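# Student robot club says its simulated kitchen is ready. Its rivals want to see a real one.

The Pletenen robotics club has spent the fall teaching a robot arm to tidy a kitchen counter, and it has yet to touch a dish. All of the work so far has been done on a computer, in a simulated kitchen that the students will enter in the Stesolis student challenge in December.

The club reported last month that it had logged 2,972 simulated attempts at picking up objects and that the arm now succeeds on 80 percent of them. That second number deserves a closer look. An attempt counts as a success in the club's own scoring if the object leaves the counter and stays in the gripper for 6 seconds. Where it goes after that is not scored. Neither is anything the arm knocks into on the way.

Soudabeh Shokri, who leads the team of seniors, defended the rule at an open evening held in the school library. "We had to start with something we could measure," she said. "Putting things down in the right place is next." Asked when next would be, she said the team was hoping for some progress before the deadline.

The kitchen is crowded, which is to the students' credit. Many entries in this sort of contest use a few colored blocks on a blank table. Pletenen chose a marble counter with a taco, a sponge, tongs, a salt shaker, a soap dispenser and potted plants, and thin, smooth items are part of the task as well. Those are the hard ones, according to the team's notes, and the 80 percent is an average that does not show how the arm does on each.

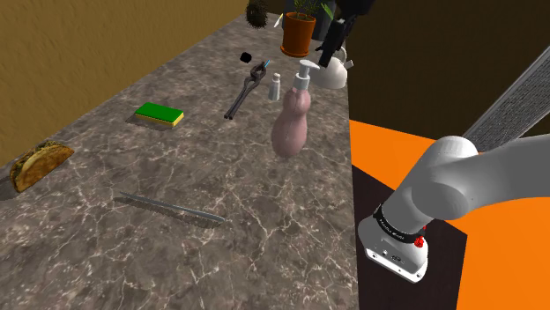
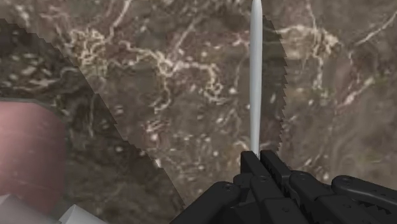
*The Pletenen team's simulated kitchen: the robot arm over the counter (first picture), and a close view of the gripper with a slender gray object at its fingertips (second picture).*

Bahman Mohammadi, who coaches the rival Heydari club across town, was not won over. His students work with a secondhand arm and a tray of real spoons, and their success rate is much lower. "A spoon slides. It gets greasy. The table wobbles when somebody leans on it," he said. "I'd like to see what that 80 turns into on our tray." He has offered the Pletenen students an afternoon with the Heydari arm. They have not yet set a time.

There is also the matter of cost. The club rents computer time through a service called Etix and has used 512 hours of it, paid for out of the same activities budget that covers the debate team's travel. Parents at the open evening asked twice whether the program would ever run on a physical robot. Shokri said the software was written with that in mind — but the school does not own an arm, and there is no request for one in next year's budget.

None of this will matter much to the judges. The Stesolis rules accept simulation-only entries and do not require clubs to report results object by object. Teams must submit their code and a short video, and may choose which attempts the video shows. Pletenen's students said they had not picked theirs.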